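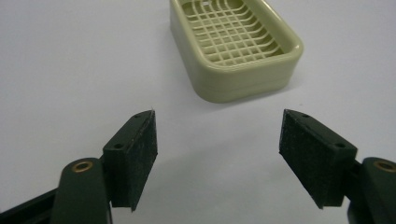 The soap dish, and the Cidov with its fingers open.

September 21, 2026

So I finally have enough evenings in with the Cidov hand-held gripper kit to write something useful about it, and I'm going to try to keep my voice down, because I really like this thing.

A bit of background for anyone who skipped the July post. I wanted a cheap way to collect grasping demos at home without owning an arm. You hold the tool, you pick stuff up with it, the camera on it records what the fingers see, and later you train on that. Vandana Grewal had been telling me to stop gluing my own fingers together and just buy a kit. She was right, and she has been very nice about it.

Mine came as the unassembled version. Putting it together took me two evenings, and most of the second one went on the linkages. The bushings press into the rounded ends of the arm links and they are a snug fit (good!), but the manual tells you to push them in by hand and my thumbs did not agree. I used a small bench vise with a scrap of cardboard on each side and they went in straight. The printed parts are clean, with only faint molding lines on the dark green pieces, and I didn't have to file anything. Jad Awwad built his the same week and had one link that rubbed, which Cidov replaced without any fuss.

Now the pads. I was ready to dislike them. They're black and a little fuzzy, and my old homemade fingers had smooth rubber, so I assumed I was going backward. Then I tried them on glossy plastic, and they're lovely. Rubber grabs hard and then lets go all at once, and these give you a softer hold with some warning before a slip. You feel it in the trigger. They do shed a bit, and if you have a cat you'll be picking hair off them with tape before every session. There's a pair of spares in the box. I'd happily pay for more.

The soap dish has turned into my favorite test object. It's sort of a sage color with a raised grid inside, and it's awkward in all the right ways: rounded corners, a rolled rim, shiny all over, and wide enough that you have to think about where you're going in. If I come at it across a corner it wants to turn. Going for the rim with one finger inside works much better, as long as I don't catch the grid on the way down. I ran 100 picks on it over a weekend, from different angles on the same pale tabletop, and dropped it 16 times. Nearly all of those were corner grabs, and most were in the first half, so some of that is me learning to use my wrist less.

Asanka Nanayakkara asked whether the finger opening is big enough for kitchen things. For mugs by the handle, sponges, spice jars and small boxes, yes. A cereal bowl has to go by the rim. I gave up on a full-size cutting board lying flat, though standing up it was fine.

Things I'd change:

The trigger spring is too stiff for long sessions. After 30 minutes my hand wants a break. Shahnaz Majumder swapped hers for a lighter spring from the hardware store and says the fingers still open all the way, so that's my next job.

The manual skips a step when you mount the jaw blocks. Snug up both screws loosely first, check that the pads face each other, and then tighten. If you tighten one side completely, the other pad ends up a hair off and you'll be taking it apart again like I did.

The recording software is good, but it names files by session only. I wanted the object name in there too. I wrote a little script for it, and I'll put it up once I've taken the embarrassing parts out.

Things I wouldn't touch: the weight, the balance (it sits so nicely in the hand!), and the view. I can always see both fingertips and the spot between them, even reaching low, and when I scroll back through my clips it's easy to tell a good approach from a bad one before the fingers even close.

I paid for this myself, and the folks at Cidov don't know I'm writing about it. If you already have a tool you like, I don't think you need to run out and switch. If you've been putting off collecting your own data because the hardware looked like a project of its own, have a look at this one.

Next up is a longer set, 300 picks across the whole bathroom shelf, with the soap dish included of course. Nusrat Miah has offered to train on it and send me back the results, good or bad. If there's an object you'd like me to add, leave it in the comments. Nothing made of glass, please, I've only got the one decent tumbler left.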